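Skevham divided desk organizer - review
2023-03-05, posted by Mulard
Print | E-mail

I bought this in February for $19 and I love it! It's a plain box split into small compartments, and it took 2 minutes to set up on our shared table.
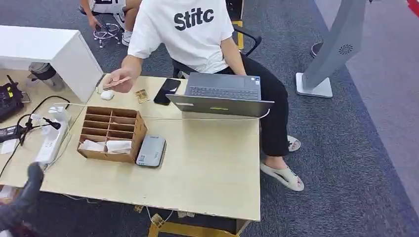
Cables, tags, tissues, spare adapters - everything gets its own slot now, and I stopped digging through drawers. The dividers are thin, so go easy on them, but I'd still buy another.

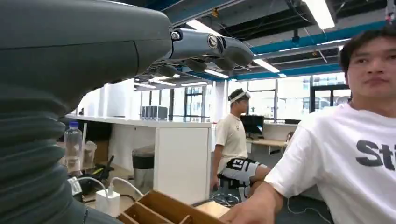
Paisan writes that the slots are too narrow for a phone charger, and wishes there was a lid.

Contact | Copyright Draltine | Back to top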